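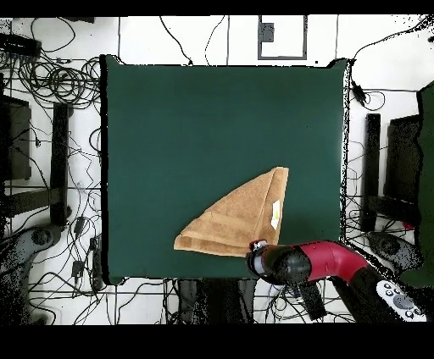 Tan towel on the green tabletop.

Tolto Open Studio, Brevdale
Progress report to the Bedoya Fund, covering the period to the end of April

First of all, a proper thank you. The second part of the grant arrived in good time, and your note that came with it was read aloud over tea and then pinned up by the kettle, where it still is. We have tried to follow the headings on your form, though as in the last report we have wandered a little under some of them.

The residencies

You will remember that we planned two residencies for this period, one in sound and one in print, each lasting nine weeks. Both went ahead. The sound residency began a fortnight late after a muddle over the flat above the bakery, which had been let to somebody else, and we lost a few days to telephone calls and apologies. Once that was settled the work moved quickly. The resident artist spent most mornings down at the lock recording the gates, the water and a good deal of conversation from people waiting to cross, and in the afternoons built small listening boxes at our long bench. These are pleasant things to hold. You lift the lid and the sound comes up at you, and if you shut it again quickly it gives a sort of gulp (we did not plan the gulp, but we are keeping it).

The print residency was quieter and perhaps a bit more inward, and we had to learn to leave the door closed. It produced a run of 50 small books, folded and sewn here, using paper offcuts from the printer on Mill Road. A copy is in the post to you. Please do open it all the way out, as there is a map of the town on the back of the sheet that is very easy to miss.

Clara

Clara, our travelling workshop, has been out on the road nine times. For anyone at the Fund who is new to all this, Clara is a retired library van with a workbench down one side, and she has been named Clara for longer than we have owned her. We took her to the three villages along the valley, to the Brevdale market, and twice to the secondary school, where the pupils took old radios to bits and made them into things that buzzed. We had asked the school for a small group and got a very large one, which was lovely, if rather loud.

The heater is still not right. We have had it looked at and been told it wants replacing, and the quote is £1000, which was not in the budget you approved.
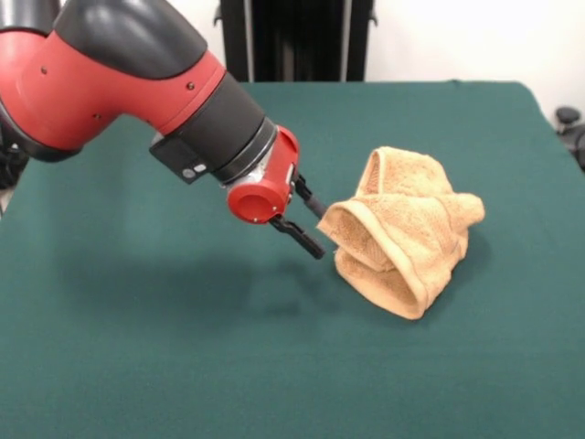
We would like to ask whether the money left over from the exhibition printing might be moved across to cover it, so that Clara can go out again before the winter instead of sitting in the yard. If you would sooner we found the sum elsewhere, we quite understand, and there is a summer fair we could lean on.

Open evenings

The open evenings carry on once a month, from 7pm until people go home. Numbers go up and down with the weather. What has changed is who comes: in the first year it was mostly people who already made things and wanted to borrow a soldering iron, and now we see a fair few who come in for a chat and end up trying the loom. One regular group has started mending clothes in the corner by the window and has more or less taken over that corner, with our blessing. We have bought them a better lamp.

What has been harder

The online archive is behind. We said it would be up by now, and all we have is a front page and a handful of recordings, some of them with the wrong titles. We underestimated how long it takes to write to each artist and agree how their work should be shown, and we don't want to hurry that part. We hope to have the sound pieces up by the end of the summer and the print work after that.

The next few months

We are choosing the artist for the autumn residency now, from a strong set of applications, several of them from people living within walking distance, which pleased us very much. The exhibition of both spring residencies opens in the old ticket office in June, and we would be delighted if somebody from the Fund could come. There will be soup. The accounts are attached separately, with the receipts for Clara's tyres at the back.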